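Section 6: Running the Hand-Over Demo on Open Day

This section picks up where the arm is bolted down, the controller is on, and you've already gone through the safety checks in Section 2. If you skipped those, go back. I'll wait.

I've run this demo at the Gittins open day several times now, and what follows is how I do it. The official Cloltar booklet has its own version, with a lot more menus in it. Mine is shorter and it gets people to the table faster, which matters when there's a line out to the hallway and somebody's kid wants to press the big red button.

What the demo does: the arm picks a phone up by its top edge, lifts it, carries it across the work area and brings it to the visitor's side. Visitors love this one! A block or a bottle gets a polite nod, but everybody knows what it feels like to drop a phone, so they lean in and hold their breath.

What you need

- The arm with the Pumano hand, charged or plugged in
- The knit glove for the hand (there's a spare in the drawer with the cables)
- One demo phone, screen lock turned off
- The foam pad
- The Zudis tablet for starting and stopping the routine
- Tape for the floor line

Please don't use your own phone. I did, my first year, and I don't want to talk about it.

Before the doors open

1. Pull the glove over the hand and work it down one finger at a time. The seam goes on the underside. If the ribbing twists, take it off and start again, because a twisted glove drags on the thumb joint and you get a lazy grip all day.

2. Turn on the tablet and wait for it to find the arm. This can take a minute or two. Tapping the screen over and over doesn't speed it up (I've tested this thoroughly).

3. Load program 424. That's the slow version. There is a fast version too and it looks terrific, but leave it alone with visitors in the room.

4. Set the grip to level 2. The menu will suggest a higher number. Say no. Level 2 is plenty for a phone, and anything stronger squeezes the side buttons and takes a bunch of screenshots.

5. Put the foam pad under the lift path. Walk the arm through once by hand and look at where a drop would land, then slide the pad over until you're happy.

6. Tape a line on the floor 30 inches from the table. Visitors stay behind it while the arm is moving. So do you, unless you're the one holding the stop button.

CAUTION: The stop button has to be in somebody's hand the whole time the arm is live. On the table doesn't count. In a pocket doesn't count either.

Setting up the phone

7. Set the screen to stay on, and turn the brightness all the way up. A lit screen is much easier to follow from the back row, and people like to see that the thing is working. I keep the display plain. If you leave messages switched on, you'll spend the afternoon reading somebody's group chat to strangers.

8. Stand the phone in its holder with the top edge sticking up. The hand pinches from above, so it needs a little clear space there. Take off any case with a rubber lip, since it catches on the knit.

9. Run the routine three times before anybody comes in. If it misses even once, recheck the height of the holder first. It's nearly always the holder. Somebody bumps the table, the holder slides a hair, and then we all stand around blaming the software.

Running it for a group

10. Say what's coming before you press Start. I tell them the hand will come down, pinch, lift and carry. That's enough. Save the motor talk for whoever hangs around afterward.

11. Press Start and then be quiet. This is the hard part for me! The lift is the good bit and it doesn't need me chattering over it.

12. Watch the fingertips during the lift. A bit of tilt in the phone is fine. If it starts to swing, press Pause and let it settle before you carry on.

13. The carry comes next. The wrist view on the wall screen can smear while the arm is moving, and people sometimes ask if the camera's broken. Tell them no, it's just riding along with the hand.

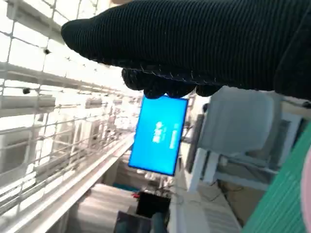
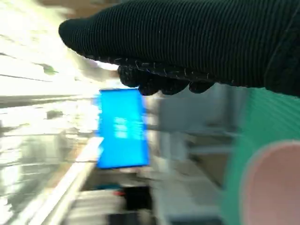 14. When the arm stops on the visitor's side, it waits for a tug. Have the visitor come up to the line, reach out and pull the phone gently toward themselves. The hand feels the pull and lets go. Little kids tend to yank, so I go first and show them how soft it should be.

15. Press Home on the tablet and let the arm go all the way back before you reset the phone. All the way. I know it's tempting to reach in while it's on its way, and that's how I got the bruise.

NOTE: If the hand won't let go, don't pull harder. Press Release on the tablet with one hand and support the phone from below with the other. Then drop the tug setting one notch and try again with no visitors at the table.

NOTE: After 6 or so runs the glove starts creeping toward the fingertips. Give it a pull back toward the wrist between groups, with the arm paused. A loose glove is the usual cause of a slow slide during the carry.

If something goes wrong in front of people

It will, sooner or later, and it's fine. The phone lands on the pad, everybody gasps, and then they ask better questions than they did before. I pick it up, show them it's okay, and run it again. If it drops twice in a row, I switch to the block demo in Section 7 and sort the phone out over lunch.

If the tablet loses the arm halfway through, the hand keeps its grip and stays put. Press Stop, walk the visitors back from the line, and take the phone out by hand once the light on the base turns amber. Restart the tablet first and the controller second. Doing it the other way around means sitting through the whole start-up twice.

Packing up

16. Home the arm, power down the controller, then take off the glove. Turn it inside out and leave it to air overnight. It doesn't go in the dryer. The spare used to be the same size as the other one.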